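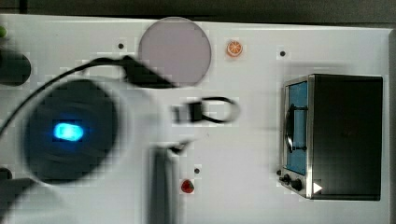 Pre-run software check, tabletop cell
Kukholm site, Sep 20, 2018
Controller build 345

1. Joint limits loaded from file, not defaults
OK.

2. Speed cap in planner matches cap in controller
Fail at first. Planner had 54 per cent, controller had 20. Both now set to 20.

3. Stop command handled mid-trajectory
OK. Tried 3 times with the Jodley planner.

4. Collision model matches the table
Part done. The toy oven is entered as a plain box, which will do for reaching past it. The door needs its own body before any opening task is run.

5. Cable allowance on the arm
OK, but the margin is still the April value. Check again if the cable is re-routed.

6. Small item detection (orange slice, strawberry)
OK with the arm parked. Detections taken while the arm is moving are to be thrown out — the Gruber filter does this, but only if it is switched on in the launch file.

7. Pink disc
No class for it in the Anda label set. Treat as an obstacle for now.

8. Log time stamps agree between camera and controller
OK.

Outstanding: items 4 and 7. No oven door tasks until item 4 is signed off.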